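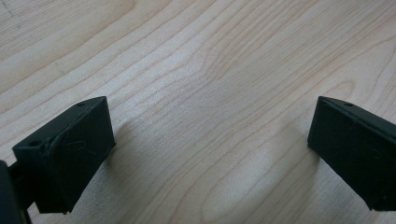
VACANCIES / WORKSHOP AND PRODUCTION

Surface Finisher (Wood), Brerkura workshop

Hviid makes tables, desks and worktops for schools, libraries and public offices. We wish to appoint a Surface Finisher to join the team of 4 at our Brerkura workshop. The post is permanent and full time.

The person appointed will prepare and finish pale wooden surfaces on which the grain is left in view. Most of our customers choose a table top for its figure, and the long curved lines of the wood must remain clear after finishing. Pencil lines, scratches and other small marks are to be found and dealt with before a top leaves the bench.

Main duties

Inspecting tops on arrival and recording any faults
Sanding by hand and by machine, following the direction of the grain
Applying oil, soap and lacquer finishes to the written standard
Matching tops that are to stand side by side
Keeping the finishing room clean and free of dust

Requirements

Applicants must have at least 2 years' paid experience in furniture finishing or joinery. Good eyesight for fine surface detail, with glasses if worn, is essential. Experience of light-coloured woods is desirable. The workshop finishes nearly 300 tops a month, and the post involves standing for much of the day.

How to apply

Applications should consist of a letter, a current CV and the names of two referees. They should be addressed to Bjarke Egilsson, Workshop Manager, and must be received by 12/05/2022. Shortlisted applicants will be asked to attend an interview and to complete a short practical test at the bench. Travel costs within the country will be repaid on production of receipts.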